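Board index > Hardware > End effectors
Topic: Prisby fingers or Pan fingers for a two-arm snack bench?

tomsk_relay
Posted 13 Jun 2019
We have a two-arm bench set up for shop-type picking and I need to settle on fingers before the order goes in. The choice is Prisby (stiff, long taper) or Pan (softer, wider pad). The controller is a Preneck and it won't be changing. I ran 32 picks with each on the same items. Prisby dropped 2, Pan dropped 20. Most of the Pan drops were boxes and chocolate bars.

gantrygoat
20 is a lot. Did you change the force limit between sets? Pan needs it turned up.

tomsk_relay
No, same limit for both. Pics of the bench with black fingers on:
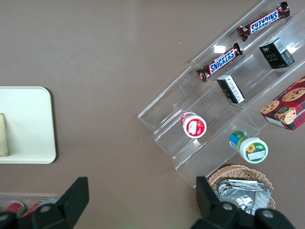
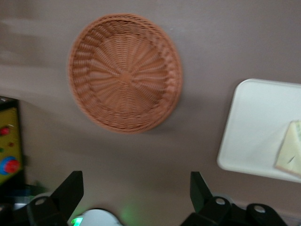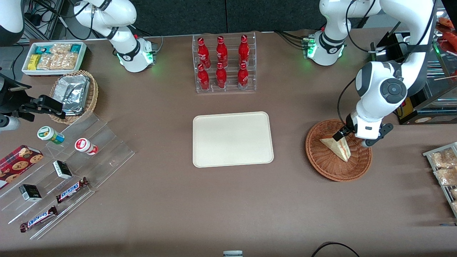 Wrist camera for the first two, fixed camera for the last one, with the sandwich in the basket.

gantrygoat
Then it isn't a fair test. I used Pan fingers from January onwards and they only behaved once I'd raised the limit. Run it again before you blame the fingers.

mill_lane
Disagree. If he has to raise the limit to hold a Snickers, what happens to the sandwich? I'd want one setting that does the lot.

Also, your wrist view of the basket is blurred. If you grab stills while the arm is moving you'll get bad grasp points whichever fingers you buy. We swapped to a Brillia camera for the shorter exposure and it helped.

tomsk_relay
The stills are only for the log, the grasp points come from the fixed camera. Fair point about the glare on the clear stand though, I'd like to fix that first.

mill_lane
I didn't mention glare, but yes, fix that too. Move the lamp.

gantrygoat
Still say raise the limit and do another 32.

tomsk_relay
All right. I'll do the Pan set again with a higher limit, sandwich included, and post the numbers in this thread.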